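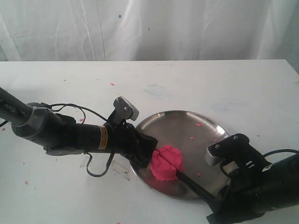

Rosa Knete auf einem runden Edelstahltablett

Häufige Fragen zum Theaterabo und zum Kartenkauf

Stadttheater Venness, Spielzeit 2018/19
Stand: 29. April 2018

Wann beginnt der Vorverkauf für die neue Spielzeit?
Abonnements können ab sofort bestellt werden. Der freie Verkauf von Einzelkarten beginnt im August, sobald alle Abobestellungen bearbeitet sind. Den genauen Tag entnehmen Sie bitte dem Spielplanheft, das an der Kasse und in der Stadtbücherei ausliegt.

Welche Abonnements gibt es?
Es gibt das Premierenabo, das Wochentagsabo und das Wahlabo. Premieren- und Wochentagsabo haben feste Termine und einen festen Platz. Das Wahlabo besteht aus 5 Gutscheinen, die Sie für beliebige Vorstellungen im Großen Haus einlösen können. Auch mehrere Gutscheine für denselben Abend sind möglich. Gastspiele und die Silvestervorstellung sind ausgenommen.

Ich habe bereits ein Abo. Muss ich es verlängern?
Nein. Bestehende Abonnements verlängern sich um eine Spielzeit, wenn sie nicht schriftlich gekündigt werden. Die Kündigungsfrist steht auf der Rückseite Ihres Abo-Ausweises. Das Wahlabo verlängert sich nicht und muss jedes Jahr neu bestellt werden.

Kann ich meinen Platz behalten, obwohl der Saal neu bestuhlt wird?
In den meisten Fällen ja. Im Parkett fällt durch die neue Bestuhlung die letzte Reihe weg. Wer dort ein Abo hat, bekommt von uns einen Brief mit einem Ersatzplatz in der gleichen oder einer besseren Preisgruppe. Der Preis ändert sich für Sie nicht.

Ich kann an meinem Abotermin nicht. Was nun?
Termine im Wochentagsabo können getauscht werden. Melden Sie sich bitte spätestens am Werktag vor der Vorstellung an der Kasse. Sie erhalten einen Tauschgutschein, der bis zum Ende der Spielzeit gilt. Die Tauschgebühr beträgt 4 Euro. Im Premierenabo ist ein Tausch nicht möglich, der Ausweis ist aber übertragbar.

Werden Einzelkarten zurückgenommen?
Gekaufte Karten werden nur bei Ausfall oder Änderung der Vorstellung zurückgenommen. Eine Umbesetzung gilt nicht als Änderung. Bei ausverkauften Vorstellungen nehmen wir Karten in Kommission, eine Garantie für den Wiederverkauf gibt es nicht.

Wie lange bleiben reservierte Karten liegen?
Reservierungen an der Abendkasse müssen bis 30 Minuten vor Beginn abgeholt werden. Danach gehen die Karten in den freien Verkauf.

Wer bekommt Ermäßigung?
Schülerinnen und Schüler, Auszubildende, Studierende bis 30 Jahre, Menschen im Freiwilligendienst und Empfänger von Grundsicherung. Bitte bringen Sie den Nachweis auch zur Vorstellung mit, er wird am Einlass kontrolliert. Für Schwerbehinderte mit Merkzeichen B ist die Begleitperson frei.
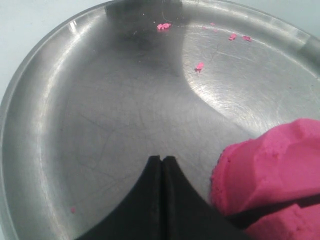
Runde Metallschale mit Kratzern am Boden

Gibt es Einführungen?
Zu allen Stücken im Großen Haus gibt es eine kurze Einführung im Foyer. Sie ist im Kartenpreis enthalten. Im Studio finden keine Einführungen statt, dafür nach ausgewählten Vorstellungen ein Publikumsgespräch.

Was passiert, wenn ich zu spät komme?
Nacheinlass ist nur in einer passenden Pause der Handlung möglich, meist auf die hinteren Plätze. Bei Stücken ohne Pause und im Studio gibt es keinen Nacheinlass.

Kann ich Getränke für die Pause vorbestellen?
Ja, vor der Vorstellung direkt an der Theke. Die Bewirtung übernimmt wie bisher die Gastronomie Petridis. Gläser bitte nicht mit in den Saal nehmen.

Fährt nach der Vorstellung noch ein Bus?
Der Theaterbus nach Stimton wartet an der Haltestelle Schlossplatz auf das Ende der Vorstellung. Die Linie nach Vetmont fährt nach Fahrplan. Die Eintrittskarte gilt auf beiden Strecken nicht als Fahrschein.

Ist das Haus barrierefrei?
Das Parkett ist mit dem Aufzug erreichbar, der Rang nicht. Rollstuhlplätze buchen Sie bitte telefonisch oder persönlich, sie können online nicht ausgewählt werden. Kopfhörer für die Höranlage erhalten Sie gegen Pfand an der Garderobe.

Kommentare

theaterfloh62
Gilt der Tauschgutschein aus dieser Spielzeit im Herbst noch? Ich habe noch einen vom März.

Theaterkasse
Leider nein, er gilt nur bis zum letzten Vorstellungstag der laufenden Spielzeit. Im Juni sind noch Plätze frei.

Parkett_links
Schade um die letzte Reihe, da hatte man keinen im Rücken. Brief ist noch nicht gekommen.

m.k.
Kann man das Wahlabo auch verschenken? Steht oben nichts dazu.

Theaterkasse
Ja, die Gutscheine sind nicht an einen Namen gebunden.

anja_aus_stimton
Der Bus stand letztes Mal nicht am Schlossplatz, sondern hinten an der Post. Bitte mal klären.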